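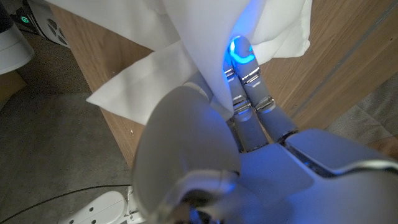
Running a cloth-handling demonstration on an open day

Applies to: Jevina two-arm set-up, Flovitz control software
Issued by: Vumeo, Ferrand site
Last revised: 7/18/20

This guide covers the napkin routine as shown to visitors at the Ferrand open days. It assumes that the robot has been installed and calibrated and that the operator has already run the routine without an audience. Installation is covered in the site manual.

One operator and one speaker are needed. The operator does not answer questions while the arms are powered. If only one person is available, run the recorded version on the screen in the entrance hall and leave the robot switched off.

What you need

Table, set to the working height marked on the leg
Grey tape for the work area
White cloth napkins, one in use and the rest in a closed box
A few small objects in plain colours, such as a toy fruit
Barrier posts and belt
Emergency stop on its long lead
Laptop with Flovitz and the open day profile loaded

1. Prepare the table

Clear the table and wipe it with a dry cloth. Check the tape lines. If a strip has lifted, replace the whole side and press it flat along its full length. A raised end will catch a fingertip, and the hand will report a contact that the operator then has to clear by hand.

Push the table back to its floor marks. The front edge should be parallel to the robot base. Measure at both ends. The gap is 42 cm, and a difference of 2 cm between left and right is enough to move the pick point off the cloth.

Hang the backdrop before the arms are powered. It should be flat. Do not change to a different one on the morning of the event; the open day profile was tuned with the office print, and a plain wall gives a different exposure on the head camera.

2. Check cables and connectors

Work from the shoulder to the hand on each arm. The black cable must have a free loop at the forearm, long enough for the elbow to bend fully and short enough that it does not sweep the table top. Look at the wrist connector and the small wires beside it. If any are loose, do not push them back in with the power on.

Floor cables go along the wall. Cables that have to cross the floor near the barrier get a cover strip.

3. Power up

a. Confirm that the emergency stop is pressed in.
b. Switch on the base and wait for the software to list both arms.
c. Release the emergency stop.
d. Select Home. Both arms move to the rest position at low speed.
e. Open and close each hand once.
f. Load the open day profile.

The profile limits arm speed and sets the grip force to 54 per cent of the normal value. Do not raise it to cure a dropped cloth. Drops on open days nearly always come from a napkin that has been ironed, and the answer is a softer one from the box.

4. Place the cloth

Drop the napkin near the middle of the taped area from a low height and leave it as it falls. Do not fold it or smooth it out. The routine looks for a raised fold to press and pinch, and a flat napkin gives it very little to find. A corner may hang over the front edge.

Leave the care tag on. Visitors ask about it, and the hand copes with it.

Other objects go to the left of the cloth, well clear of it. They are there for the sorting routine in section 7 and should not be touched in this one.

5. Run the routine

Tell the speaker that you are ready, then select Start. Only the left arm works in the first part. It comes over the table with the fingers pointing down, makes contact with the cloth and gathers it. The right arm stays open at its own side until the second part.
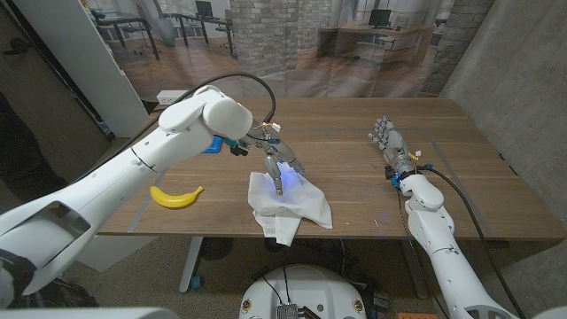
Left hand pressing into the napkin, right hand at rest with the fingers open.

Watch the hand and keep the laptop in the corner of your eye. The force trace should rise and level off. If it rises without levelling, the fingers are pushing on the table through the cloth. Select Pause, raise the arm with the jog control and start again from section 4.

The allowed number of retries is two. After a second failed pick, select Home and let the speaker move on to the sorting routine. Visitors will accept a missed pick if somebody explains it, and the speaker's notes have a short paragraph for this.

A full run takes 390 seconds, including the return to rest. The group can be changed over in that final part if the barrier is kept closed.

6. Notes for the speaker

Start talking before the arm moves. Say what the cloth is for: fabric has no fixed shape, so the robot cannot use a stored model of it in the way it could with a cup or a box. Point out the blue light at the fingers when the hand is over the cloth. Keep the explanation of the software short and offer the printed sheet to those who want more.

Questions that come up at most sessions:

Is it being driven by a person?
Say which mode is in use. The open day profile runs by itself. The glove mode shown in December was driven by an operator, and some returning visitors will remember it.

Could it fold my washing?
It can gather and lift a small cloth. Folding is under test and is not part of the demonstration.

Can I hand it something?
No. Nothing goes over the barrier while the arms have power.

7. Following on with sorting

Remove the napkin with the arms at Home and the emergency stop pressed. Move the coloured objects into the taped area, load the sorting profile and repeat step 3e. The sorting guide takes over from that point.

8. Shutting down

a. Select Home and wait for both arms to stop.
b. Press the emergency stop.
c. Save the session log under the session number.
d. Switch off the base.
e. Put used napkins in the wash bag, not back in the box.

Check the fingertips for lint. We have had more than one false contact that was traced to a thread wound round a joint. Remove threads with plastic tweezers and note the finger in the log.

Related pages: Sorting routine, Barrier layout for the Ferrand hall, Replacing a wrist connector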